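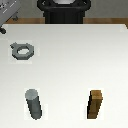

*Simulated workcell used in the Skellora open day demonstration, with hexagonal nut, peg and wooden block on the tabletop.*

**Skellora opens its simulation laboratory to visitors on 7 June 2020**

GOUVEIA – Skellora will hold an open day at its Gouveia laboratory, where visitors may watch a robot arm practice assembly tasks in a computer simulation. The program was prepared jointly with Clomel, which supplies the control software.

The demonstration uses a small set of parts on a plain white table. Staff will set a task, start the run and explain how the software plans each movement. Visitors may then propose a new arrangement of the parts and follow the next run on the main screen.

"Simulation lets our engineers test an idea before any hardware is involved," said Hanne Eskola, head of the laboratory. "We want local employers and students to see how that work is done, including the runs that fail."

Each session lasts 20 minutes and admits up to 15 visitors. Fatima Kruger of Clomel will give a short talk on grasp planning at the start of the afternoon and take questions afterward. Printed guides to the tasks will be available at the entrance in English and Finnish.

Admission is free – places must be reserved in advance through the Skellora front office. School groups should state the number of pupils and the name of the accompanying teacher when booking.

**Press contact:** Heikki Salminen, Communications, Skellora, Room 510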